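4. Results

4.1 Who the callers were

Over the study period the four befriending lines logged 3927 calls that lasted long enough to be coded. Anything shorter than two minutes was set aside, a rule that removed wrong numbers, a good many people who wanted the gas board, and, we suspect, some people who rang, heard a kind voice and lost their nerve. We have no way of separating these groups and have not tried. Readers who feel that the last group is the one that matters most are right, and will find us no help.

Torside and Zimadby supplied the bulk of the calls between them. Both lines are old, both are listed on the back of the local bus timetable, and both are answered by people who have been doing it for years. Fandevville is newer and was run during the study from a room above the library, with opening hours that followed the library's own. Pinheiro is the smallest, and kept the best records, a pairing we noticed too late to make use of in the design.

Callers were mostly over seventy and mostly lived alone. Neither fact will startle anyone. What did give us pause was how badly the lines' own intake form served to describe them. The form asks whether the caller is lonely, and offers yes, no and sometimes. Almost everyone said no. They then talked for a long while about the dog, the neighbour's fence, the late husband's tools, and the price of having a window mended. We came to treat the loneliness item as a measure of manners.

4.2 What the calls were for

Coders sorted each call by its opening subject and, separately, by the subject on which the caller spent the most time. The two matched less often than our pilot had led us to expect. A call that opened with bins tended to end somewhere else. Calls that opened with low mood, by contrast, moved to bins rather quickly, as if the caller had checked that the door was unlocked and then gone to stand in the garden for a bit.

This has a practical side. The lines report to their funders by opening subject, that being the box at the top of the sheet. On this basis Torside is a service for people with refuse problems. When the same calls are sorted by time spent, bereavement comes first at Torside and Zimadby, and worry about becoming a burden comes first at Fandevville. At Pinheiro the leading subject is sleep, or the lack of it, under either method. Pinheiro is the only line that stays open after midnight, and it may be that a line gets the callers its hours deserve.

Worry about being a burden needs a word of its own. It was seldom put plainly. Callers spoke of not wishing to trouble the doctor, of a daughter who had enough on her plate, of keeping the heating low so as not to leave a mess of bills behind. Coders were told to mark such remarks only where two of them agreed, and they agreed less than we would like. The disagreements fell along lines of age: older coders heard a burden remark where younger coders heard a remark about heating. We kept the stricter count, and we think it is too low.

4.3 The companion device arm

The study was planned with a second arm, in which callers would be offered a device at home to fill the hours between calls. We describe it briefly, in proportion to what it taught us. Of those invited, 25 agreed to take part. Their reasons, given at the first visit, included curiosity, a wish to be helpful to the university, and in several cases the belief that the device would do the washing-up. It did not do the washing-up. It played music, gave reminders about tablets and asked the owner each morning how he or she had slept.

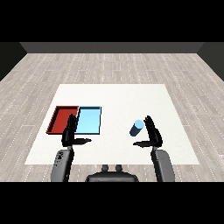 Figure 2. Rendered view of two black robotic hands above a white tabletop.

Use fell away after the second week. The reminders were liked by people who already took their tablets and ignored by people who did not. The morning question fared worse. Several participants told us that they had begun to answer "fine" before the question was over, and one had taken to saying it on the stairs, in order to have it done with by the time she reached the kitchen. Scores on our mood scale did not move in either direction. We had registered a plan for analysing an improvement, and a plan for analysing harm, and had no plan at all for analysing a shrug.

One result was steadier. Participants in this arm rang the lines more often during the first month than they had before, and a fair share of those calls were about the device. They rang to complain of it, to ask whether it could hear them, and to report what it had said. Call handlers at Zimadby found these calls easy and rather jolly. If the device eased loneliness, it did so in the manner of a bad hotel, by giving people something to talk about. We would hesitate to recommend it to a health service on that footing, though the cost per conversation was not absurd.

4.4 Calls that raised concern

A small share of calls contained some statement about not wanting to go on living. We report these with care and without a breakdown by line, as the numbers at the smaller lines would make callers easy to guess at. All four lines had a written procedure for such calls. The procedures differed in length, in tone and, on one point, in substance: two instructed the handler to ask directly about thoughts of suicide, one advised against it, and one said both, on facing pages.

There is good reason to ask directly, and the wider literature has been saying so for long enough that we need not repeat it at length. Asking does not plant the thought. Handlers who had been trained to ask did so in most of the calls where the coders thought it was called for. Handlers without the training changed the subject, gently and often with real skill, and several of those callers rang back within days and brought it up again. We read this as persistence on the callers' part. It deserved a better reward than a second chat about the weather.

The line whose manual said both has since removed one of the pages. We are told it was the right one.

Where a handler did ask, the calls grew longer, and the callers' later calls were no more distressed in tone than their earlier ones. This is weak evidence and we offer it as such. Tone was coded from recordings by people who knew the aim of the study, and the callers who came back are not the callers who did not.

4.5 Missing data

Recordings were lost at Fandevville for most of June, when the machine was unplugged to make way for a fan. Handlers' paper notes survive for that month and were coded on their own. They are short. The commonest entry is "nice chat", followed by "nice chat, long". We ran the main analyses with and without these calls, and the order of subjects in 4.2 was unchanged.

Follow-up forms were posted to callers who had agreed to receive them. The return rate was respectable at Torside and poor elsewhere. Many forms came back with the scales left blank and the margins full. Respondents who would not circle a number to show how often they had felt low were content to write a paragraph round the edge of the page about the circumstances in which they had not. We typed these up and will report on them separately. A handful had clearly been filled in by a son or daughter, in a firm hand, with every item marked as "never". These were kept in the sample, since our protocol had not foreseen them, and we would advise anyone using the same forms to foresee them.

One further gap should be stated. No line recorded the calls it failed to answer. An engaged tone leaves no trace in any of our files, and all that we say above concerns people who got through.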